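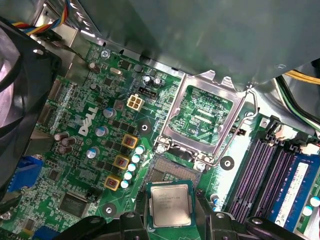 An Afternoon at the Tarawneh Refurbishing Works Open Day

Jan 25, 2023

I have been giving my old computers to Tarawneh for years, dropping them off at the loading door with the cords wound up in a grocery bag, and in all that time I had never been past the front counter. So when the card came in the mail saying they were opening the whole building for an afternoon, with coffee, I put it on the refrigerator and told everyone in my family to make other plans for supper.

The building used to be a shoe warehouse, and if you look up as you come in you can still read part of the old lettering on the brick. You sign in, you get a paper sticker with a number on it (I was 11, which pleased me more than it should have), and then you wait by the coat rack until there are enough of you to make a group. Ours was a nice mix. There was a couple who run a small print shop and were thinking of buying secondhand, a few college kids, and a grandmother with a very patient little boy who wanted to know, before we had even started, if he would be allowed to keep a screw.

The first stop is intake, and it's a lot like the back room of a thrift store, with shelves up to the ceiling and everything wearing a tag. A board on the wall gives last year's total, 3,754 machines in through the door, and our guide said most of them are office desktops that come in by the pallet when some company changes over its equipment. Home computers like mine are the smaller part of it and take longer to sort, for the simple reason that no two are alike. I felt a bit guilty about my grocery bags after that.

From there you walk through the cleaning room, where the air has a sharp smell of alcohol wipes and the compressors make so much noise that the guide saved up all her talking for the hallway. The dust that comes out of an office computer after a few years under a desk is something to see. It comes off in sheets, like felt. They had a jar of it on the windowsill, with a label, and the little boy was very taken with the jar.

Then comes the part I had really come for, the board room (they do call it that, and yes, everybody makes the same joke). The cases come in here with their covers off and the processors get taken out, checked, cleaned, and put back or swapped for better ones. I had read about this and had it in my head that it would be a rough sort of business, all pliers and elbow grease. It is much closer to watching someone set a stone in a ring. The processor is a flat little square, shiny on top, and it has to go down straight into a socket that it fits one way and one way only.

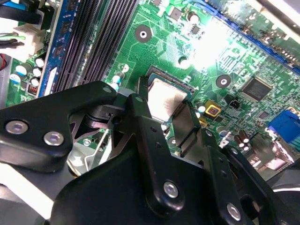 The processor over its socket, with the memory slots off to the upper left.

We stayed at that bench a good long while. The print shop couple had plenty of questions, and I was happy to let them do the asking and just look. I had forgotten how handsome the inside of a computer is! All those fine copper-colored lines running across the green, and then the long dark memory slots set in side by side like pews. The guide pointed out which slots were for memory and told us that adding more of it is the cheapest thing you can do for a tired machine, cheaper than anything the store will try to sell you, and I wrote that down on the back of my sticker sheet for my brother-in-law.

She also passed around a tray of dead processors so we could hold them. They are heavier than you'd think. On the underside of the ones we had, there were rows and rows of tiny flat gold pads, and she explained that with this kind the delicate part is in the socket on the board, where the contacts are so fine that one stray fingertip or a dropped chip can bend them past saving. Everyone held theirs by the edges after that, even the college kids, and the tray went around very quietly.
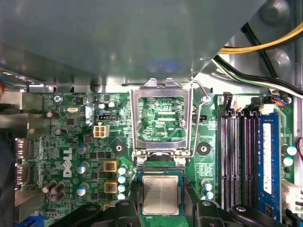

Half the trouble with office desktops, according to the people who work on them all day, is elbow room. The makers had to fit a great deal into a small box, and they did it by stacking things, so whoever does the repair is always reaching under something or around something. The Dell they had open was a good lesson in this. The big gray drive cage sits out over the top of the board like a porch roof, and the yellow power wires come in from the side next to it, and the socket is down there below the edge of the cage with its metal load plate standing open. On a machine like this they'll often unclip whatever cables they can and tie them out of the way before going anywhere near the socket. I asked about the two black squares with the round holes, one on each side, and was told those are for mounting the cooler, and that the cooler is the thing people most often put back badly when they try this at home. Too much paste, or none. The guide had strong feelings about paste and we got the full benefit of them.

After the board room things loosen up. You come out into a long testing hall where the finished machines run overnight, row upon row of them, and it is the warmest room in the building by a wide margin, so naturally that's where they had put the coffee. Nasus Bakery from across the street had sent over trays of almond rolls. I had two. There was also a table from Vemine, the recycling firm that takes whatever can't be saved, with bins of sorted scrap you could dig your hands into, and a scale where you could guess the weight of a bucket of old heat sinks. I guessed very badly and will not be printing the number.

The little shop at the end, which they call Zulleo, is open all year, and I hadn't known it existed. It sells the refurbished desktops with a six-month guarantee, along with keyboards, odd cables, and memory out of a drawer you can go through yourself. Prices were on handwritten cards. A plain desktop with a monitor ran well under what I paid for my last one new, and the print shop couple went home with two in the back of their van. I came away with a keyboard I did not need, one of the heavy kind with a proper click to it, and I'm typing on it now to the great annoyance of the person in the next room.

A few practical notes if you're thinking of going next time. They told us 400 people came through over the day, and the groups before lunch were the crowded ones, so afternoon is better if you want to stand close to the benches. Wear shoes with closed toes or they'll turn you around at the cleaning room. The parking lot is small and the street fills up early, but the lot behind the bakery is fine as long as you buy something, and you will want to. The tour takes an hour if your group moves along. Ours took closer to two, and I was partly responsible for that.

They plan to do it again in August, when they can roll up the loading doors and put some of the tables outside. Cards go out to anyone on the mailing list, and you can sign up at the front counter when you drop something off. The little boy did get to keep a screw, by the way. He got three.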